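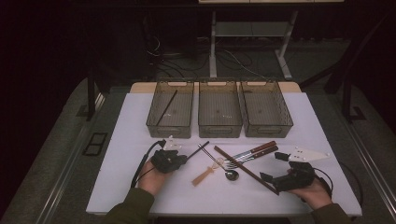 Musyoka Athumani writes that the depth figures in chapter four of Mwakalinga can't be reconciled with the folded chart at the back, and asks which should be trusted. The chart should. The text of the first printing gives soundings in fathoms up to the paddlers' arrival at Nindencombe and in metres afterward, with no note at the changeover. The author kept her field notebooks that way, and we carried the practice into the typeset pages without labelling it. The chart was drawn separately and is in metres throughout.

The second printing of Mwakalinga, her account of a solo sea-kayak passage along the outer coast, is now with the printer. The first printing was 2000 copies and the second will be 3000. The format is unchanged: 128 pages, sewn, with a paper cover and flaps. The paper is a slightly heavier uncoated stock, as the earlier one let the halftones show through on the verso. The spine will be thicker as a result, and the cover file has been adjusted.

Corrections made:

Chapter four, all depths converted to metres. The original fathom readings are kept in an appendix table for readers who want to compare them with the notebooks.
Chapter six, the tidal stream at Droltoneck now sets north on the flood. The first printing had it setting south, which made the author's decision to wait on the beach look unreasonable.
Chapter nine, the distance between the last two camps is now 11 nautical miles. The unit had been dropped.
Index, entries for weather and for barometer separated. The glossary now includes ferry glide, clapotis and neap.

The preface has not been revised. Several readers asked for more on the boat itself, and the author considered adding a note on hull repairs, but she felt the book should remain a record of the passage — the repair notes may appear in a later issue of this newsletter. The colour of the cover has moved toward grey. This was a proofing decision and does not mark a new edition.

Copies of the first printing will not be recalled. A single-sheet errata slip, trimmed to fit inside the back flap, will be sent to anyone who requests it from the Wasis office, and retailers holding stock can ask for a bundle. Please state which printing you have: the number line on the copyright page ends in 1 for the first and 2 for the second. Libraries should catalogue both under the same ISBN.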